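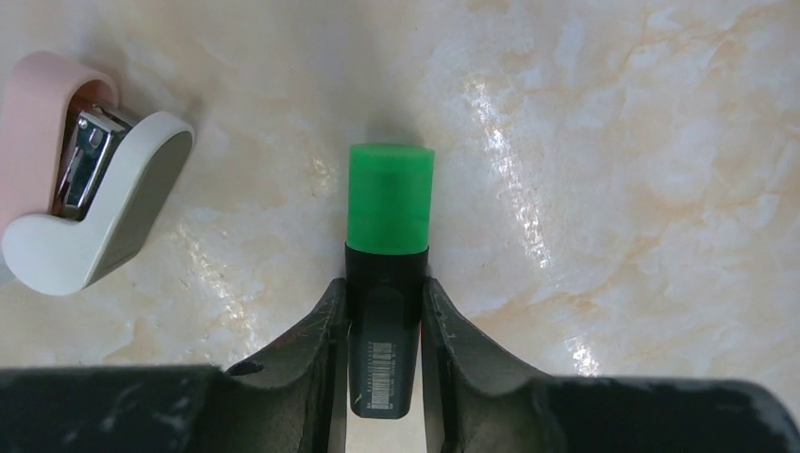 I have been packing the same backpack since Sunday and I would like some credit for it. The class doesn't start for two weeks. It's a night class, property law for people who aren't lawyers, and I signed up for it in January, when I was apparently a different and more ambitious woman. What I have to show for my preparation so far is a reading list I've printed twice and a strong set of opinions about stationery. The highlighter with the green cap, for instance, is coming. It still has its little white barcode label on the black part, and I have decided to leave it there, on the grounds that peeling it would leave a sticky patch and I'd be picking at that until Thanksgiving. The pink and white stapler is under discussion.

Let me make the case for the stapler. In my last class (bookkeeping, four years ago, we don't talk about it) the instructor collected homework on paper and would not accept a folded corner. There was one stapler in the room and it belonged to Gervásio Teixeira, who sat in the front row and lent it out with the expression of a man handing over a kidney. By week three he had started asking when you thought you'd be done with it. I swore I would never be in that position again, and I went straight out and bought my own, and then I dropped the class.

Now the case against. It's a stapler. It weighs what a stapler weighs. It goes to the bottom of the bag, where it opens its jaws and eats the corner of whatever I care about most. Jussara Godoy, who took this same class last year and has been sending me helpful messages at eleven at night, tells me everything gets turned in online. "Bring a charger," she wrote. I have a charger. I don't have a single opinion about the charger.

The bag itself I'm happy with. I spent a stupid amount of time choosing it. For a while I had my heart set on a Mallach, the one with the leather pulls, until I saw the price and had to go lie down. Then there was a Colmont with so many compartments that I knew I'd lose my keys in it before I got it home. I ended up with a plain gray-blue one with black straps and a dark zipper, soft enough to squash under a chair, with a loop on top for carrying it like a briefcase when I want to feel important. My one complaint is that it won't stand up by itself when there's nothing in it. It flops over and lies there. I've been in meetings with people like that.

So I pack it on its side, which everyone will tell you is wrong. My neighbor Mairéad Kavanagh came by to return a casserole dish, watched me for a minute, and said I was loading it like a dishwasher. She has three kids and I suppose she has packed more school bags than I have. Her method is to hang the bag on a doorknob, heavy things against the back, and be finished by the time the toast is up. My method is to put everything I own on a table and look at it. 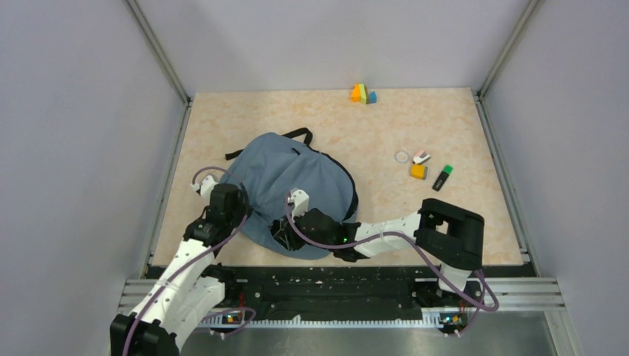

The looking is the part I enjoy, if I'm going to be truthful. Once a thing is in the bag it's just weight. Out on the table it's still full of promise. There's the tape, a clear roll, which I can't imagine needing in a law class and which I also can't imagine leaving behind. The eraser is pink and white and matches the stapler, and I'm a little embarrassed by how much that pleases me. I work almost entirely in pen. The eraser is going anyway, in the front pocket.

Then there are the blocks. My niece left a few of them when she was last over - orange, a yellowish green, light blue and so on - and they've drifted into the general population of small objects that I move from surface to surface. One has taken up with the eraser and the highlighter as though it were office supplies. I moved it away. It was back by evening, and I live alone, so I have to assume that was me. At this point I think there's a fair chance it comes to property law with us and I find it in my hand when I'm reaching for a pen.

What I still haven't solved is the textbook. Used copies were going for 90 dollars, which I paid, to a very pleasant person named Nanami Sekiguchi, who turned out to have highlighted her way through the first 200 pages without mercy. Whole paragraphs. Page numbers. One footnote has been highlighted and then underlined. After page 200 there isn't a mark on it. The book runs to 600, so I have four hundred pages in which my own highlighter and I can make our name, and a fairly clear idea of where in the semester Nanami stopped believing.

The book also doesn't fit. Or it fits, and then nothing else does, and the zipper makes a noise I don't like around the second corner. I tried it flat against the back, I tried it spine down, I tried it with the stapler in the side pocket like a water bottle, which looked deranged. Mairéad says leave the book at home and take pictures of the chapter. I've told her I'm considering it.

Current standings: highlighter in, eraser in, charger in, tape in (don't start). Book out until I've had another go at it tomorrow with the notebook moved to the front. The stapler was in on Monday, out on Tuesday, and tonight I put it back, and Jussara is not to be told.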